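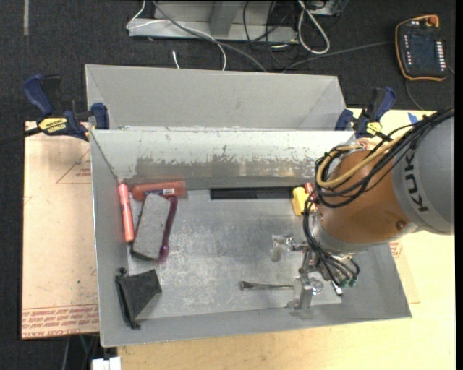

Stela Cozma wrote to ask whether the gray finish comes off, and whether she should worry if it does, as she has two of these bins on her bench at home and one is already down to bare metal on the floor.

Yes, it comes off! If you drag tools around in a painted metal bin long enough, the paint goes, first on the floor and then in a band along the lower walls. Ours have gone exactly that way and I like them better for it. You can wipe the bare floor with an oily rag now and then, or leave it. Loose flakes are worth brushing out before you put anything in there that has grease on it.

Noromgate Open Bench Bin, large, gray

We've stocked the Noromgate bin since we opened the shop and it is still the one I reach for first. It's a big, plain, open-topped metal bin with sloping walls, made to sit on a bench and have things dropped into it. No lid, no dividers, no little trays that go missing. You look in, you see what you've got, you take it out.

The slope is the part I'd talk about all afternoon if you let me. Long flat stuff (bars, rulers, that awkward offcut you're saving) settles along the foot of the wall, and small stuff slides down to where your fingers can get at it. In a straight-sided box you end up picking at the corners with a screwdriver.

A second one set right behind the first works really well. I keep the tools for the current job in front and everything waiting to be put away goes in back, and when the back one gets full I know what I'm doing after lunch.

Details

Open top, sloping inner walls
Metal throughout, light gray finish inside
Weight empty: 11 pounds
Sold singly or as a pair
Price: 21 dollars each over the usual Plelteo box, and worth it

On a wooden bench

Pale softwood tops will mark under a loaded metal bin, particularly if you shove it along instead of lifting. A square of old carpet or a rubber mat cures that. Rimantas Juška cut his mat a little bigger than the bin so he has an edge to set a pencil on, and I've copied him.

How it compares

The Stępień bin is deeper and has straighter sides. Great for blocks and heavy castings, less fun when you want a thin hand tool that has gone to the bottom. The Isel is lighter and cheaper and rings like a bell every time you drop a wrench in it. If your shop shares a wall with a bedroom, get the Noromgate and put a cloth in the bottom.

Looking after it

Tip it out once a month, brush it, wipe it down. Cloudy smudges on bare metal are usually just old oil and handling, and they'll come up with a rag and a bit of solvent. Scratches stay. Don't bother repainting the floor; I tried it one January, gave it two coats, and was looking at bare metal again by spring.

Ordering

Pairs ship nested, so there's one carton to carry in. We had 13 left at the last count and the next batch is on its way from the maker. Orders in before 2 p.m. go out the same day. If you want to pick yours up, ring first and we'll have it by the door.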